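Bought in February, used nearly every day, and I've finally got enough opinions to fill a page. I've been after a decent label printer for ages, one of those little thermal ones that talks to your phone, and after far too much dithering I went for the Gela. It's the smaller of the 2 that Cledex make. The bigger one does address labels and I don't post enough parcels to justify it.

## Getting going

It comes with one roll of white tape already inside, which I appreciated, and a folded instruction sheet in print so tiny I gave up and guessed. You hold the button until the light goes green, open the app, and it finds the printer by itself. Mine took two goes. The app wants to know your birthday for some reason (I lied) and then asks if you'd like to see the sticker shop, and it will keep asking that every few days for as long as you own the thing.

No ink, obviously, so nothing to replace except the tape. It runs off a battery you charge with an ordinary cable. I've charged mine three times, I think, and I did the whole spice cupboard on the first charge.

## How the labels look

Really good! Crisp black letters, sensible spacing, and the plain fonts are nicer than I expected. Avoid the curly ones. I printed "paprika" in something called Ballroom and it looked like a wedding invitation that had been left in the rain. There are more than 4,000 little symbols to choose from and I have used precisely one of them, a leaf, on the herb jars.

The cutter is where they've saved their money. It's a plastic lever on the side and you have to give it a firm, quick shove. If you're gentle with it the tape chews and you get a ragged corner. My friend Ona Rimkutė has the older model and says hers is just the same, so I keep scissors nearby and trim the bad ones.

Peeling is easy, there's a split down the backing. I wish every label in the world had that.

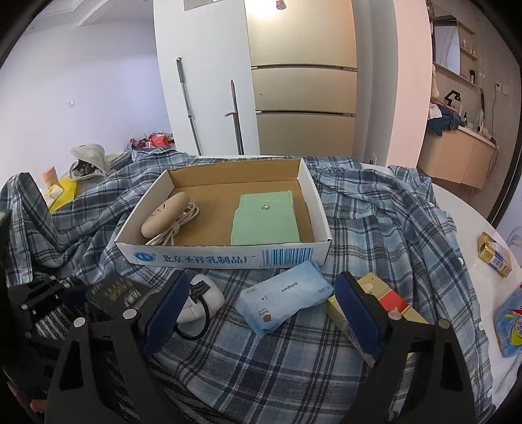
Where the Gela has earned its keep is the odds and ends, the stuff that ends up in whatever box was nearest. Jars are simple enough, they sit in a row and face you. Cables, pouches and small gadgets all pile in together and by the next month you've forgotten what goes with what. A white cable bundled up with a strap looks like every other white cable in the house, and I now fold a label round each one like a little flag, with the name of the thing it charges. A green pouch with a snap button gets one inside the flap where it won't spoil the look of it. Plain cardboard takes the labels very well too, provided you rub them down hard with a thumbnail. They do tear the top layer of the card if you change your mind, so decide first.

Fabric is hopeless. The tape stuck to a canvas bag for one afternoon and then I found it on my sock.

## The dishwasher, the freezer and the shed

I put a labelled lunch tub through the dishwasher 18 times before the edge began to lift, and the writing was still readable. The freezer was less good. You have to stick the label on while the tub is at room temperature and leave it overnight, and even so I've lost a few. For soup I've gone back to masking tape and a marker pen.

The shed was Bogumił Nowakowski's idea (he's next door and has far better seed tins than I do). His are on a sunny shelf and the letters have started to go brown and faint, mine are in a drawer and look new. It's heat-printed paper at the end of the day, so keep it out of the sun.

## Tape prices

Own-brand rolls from Cledex are a bit steep. I tried the Jirska ones, which fit perfectly and cost much less, but the white is slightly creamier and you'll notice if you put them side by side. The clear tape is lovely on glass and useless on anything dark.

## Would I buy it again?

Yes, though I'd wait for a sale, and I'd get the clear tape in the same order - the postage on a single roll is silly. Four stars. It loses one for the cutter and for the sticker shop, which popped up again while I was checking the name of that font.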